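Flendon Terry Towel, Orange, Set of 4
Rating: 4 out of 5
Reviewed Feb 13, 2022

Bought as general-purpose towels for a utility room, to replace a mixed pile of older bath towels that had gone thin in the center. The set came folded flat in a paper band with a care card. Flendon sells the same towel in several colors. This review covers the orange one only.

Construction is standard cotton terry with loops on both faces and a flat woven hem. Hems are double-stitched on the short sides and single-stitched on the long sides. After more than 197 wash cycles across the set, logged since September, one long-side hem has opened at a corner. The other three towels show no failed stitching. A few pulled loops have appeared on each one. Cut them flush with scissors and they do not run.

Absorbency out of the package is poor. There is a finish on the new fabric that makes water bead and slide before it soaks in. It took 2 hot washes without softener to remove. From the third use on, a single towel will take up a spilled glass of water in one pass and stay dry enough on the other side to finish the job. 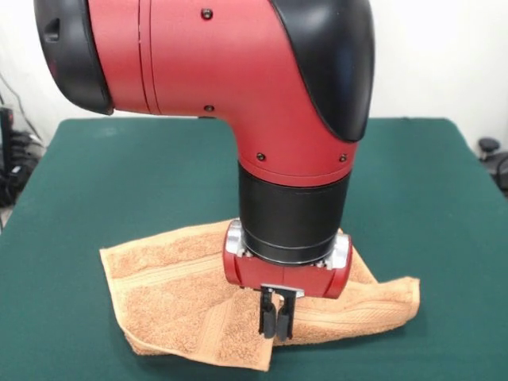
Weight is in the middle of the range. The fabric is thick enough to bunch and hold a fold, and thin enough to wring by hand without much effort. Left in a heap it keeps its creases until shaken out. Folded in thirds and then in half, it stacks squarely and does not slide off the pile. The Plulska towels I used before were heavier and more absorbent, but took most of a day to dry on a rack. The Flendon towels hung overnight in the same room are ready by morning.

Color loss was noticeable in the first wash and minor after that. Wash them separately at the start. A white pillowcase that went in by mistake came out faintly peach and has stayed that way. The orange itself has dulled slightly and evenly, with no streaks or pale patches along the hems.

Lint follows the same pattern. The dryer filter was full after the first load, half full after the second, and normal by the fifth. On dark fabric the shed fibers are easy to see. If you work over a dark table covering, keep a lint roller nearby for the first couple of weeks.

Shrinkage was greater in length than in width, and all four towels came out slightly out of square. This matters only if you want exact edges when folding. It is the reason for the missing star, together with the opened hem. A Brukau set at a similar price stayed square but pilled badly.

Pros: dries fast, folds compactly, color settles after the first wash.
Cons: needs washing before use, single-stitched long hems, shrinks unevenly.

I would buy the set again for cleaning and general drying. For bath use, get something heavier.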